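Progress report - refreshment area, Pestidville office
December
By Natalina Gatti, for Kane Pearce
2 comments | 83 shares

Work on the refreshment area is on schedule. Spending in this period was $1,211, nearly all of it for the glass table from Navickas and its delivery. The table has a clear top with a rounded outline on a black base, and it stands directly on the dark gray carpet. The layout under review keeps bottled drinks along one edge and fruit on a round cream plate.

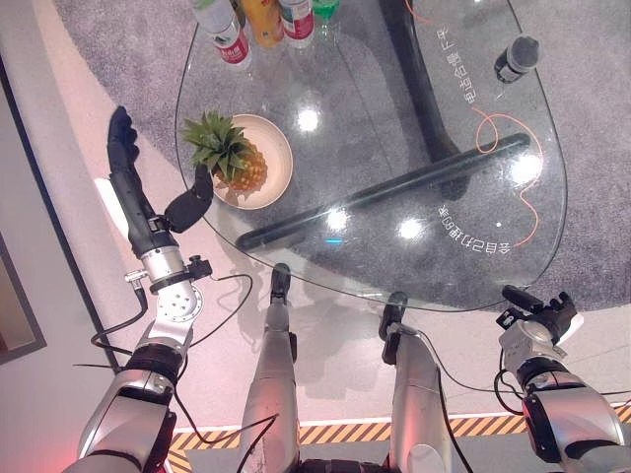 Arnulfo Montoya has asked that the plate remain the only dish on the glass. A whole pineapple takes up most of it, and a second plate would leave visitors no room for a cup or a notebook. Smaller fruit will be tested on the same plate next month.

Two items are open. The first is glare - the overhead lights reflect in the top at several points, which makes printed material hard to read when laid flat. Yurani Taipe has priced a diffuser for the fittings and will send the quote on Wednesday. The second is the orange cable crossing the right side of the glass. It should be rerouted before the area opens to visitors.

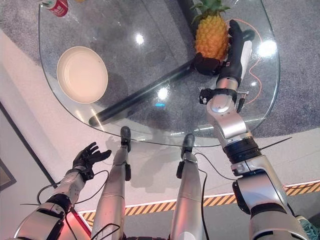
Cleaning is handled under the existing Stasinton contract at no added cost. The beveled edge needs a separate wipe, and Amparo Moya has added this to the daily sheet. No further purchases are planned until the lighting quote is approved.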